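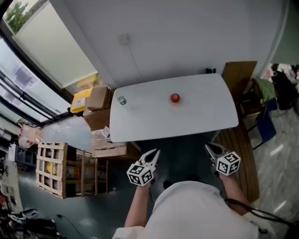

Why do so many things come in cardboard boxes?

Cardboard is light, strong and cheap, and it is easy to fold, stack and use again.

What is inside cardboard?

Find an old box and look closely at a torn edge. You will see a wavy layer of paper between two flat ones. The wavy layer is called fluting. It makes lots of little arches, and arches are good at holding up weight. The air in the gaps helps too. It makes a soft cushion if the box gets bumped.

How should boxes be stacked?

Put the big, heavy boxes on the bottom and the small, light ones on top. Line up the corners, which are the strongest part of a box. A box that hangs over the edge of the one below can sag or tip.

When is wood better?

Some things are too heavy for cardboard. They travel in a crate made of wooden slats. The spaces between the slats save wood and keep the crate from weighing too much. A crate costs more than a box, so people often use the same one many times.

What happens to old boxes?

They can be flattened and recycled. The paper is mixed with water until it turns to mush, then pressed into new sheets. Wet or greasy cardboard is harder to recycle. Plastic bags have to be kept separate.

Words to know
Fluting: the wavy paper inside cardboard
Slat: a thin, narrow strip of wood

Written by Ada Amato
Updated 8/21/18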